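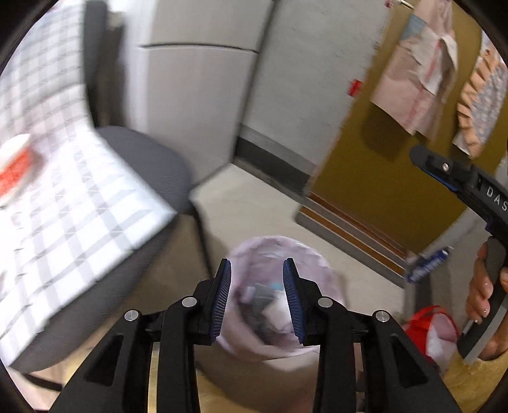

Datasets > Beauty > Nail Polish > Sendano Swatch Set

# Sendano Swatch Set

Posted in August by the Sendano maintainers

Color readings for 581 nail polishes, taken from painted plastic tips. The set was made for matching shades across product lines and for finding near-duplicates.

## Contents

- `swatches.csv` – one row per polish
- `finishes.csv` – finish codes and their meanings

Of the 581 polishes, 168 are creams. The rest are shimmers, jellies, glitters and mattes. Magnetic and thermal polishes are left out, as a single reading does not describe them.

## Fields

| Field | Meaning |
|---|---|
| `id` | Row number, stable between releases |
| `line` | Clonden, Issahaku or Godus |
| `shade` | Name as printed on the bottle |
| `finish` | Code, see `finishes.csv` |
| `coats` | Coats applied before reading |
| `L`, `a`, `b` | Color values, D65 |
| `topcoat` | 0 or 1 |

## Method

Each tip got 2 coats on a clear base and dried overnight. Jellies were given a third coat, and `coats` records this. Readings were taken at the center of the tip over a white card. Mattes were read without topcoat; all others have a row value of 1 in `topcoat`.

## Known problems

- 46 Godus shades share a name with an older shade in the same line. Join on `id`, never on `shade`.
- Glitter readings depend on where the larger pieces settled. Treat them as base color only.
- Neon shades fall outside sRGB and will look dull if converted for screen.
- Issahaku changed its bottle labels between batches, and spelling in `shade` follows the newer label.

## Use

Free for personal and research use with credit. Do not use the values to sell custom-mixed polish under the original shade names.

## Comments (3)

**topcoat_tess:** Is the base coat the same for all three lines? The Clonden pinks look a bit yellow next to mine.

**maintainer:** Same base throughout. Check your card – off-white stock shifts the sheer pinks first.

**halfmoon22:** Row 168 has an empty finish field in my download. Filled it in as shimmer for now.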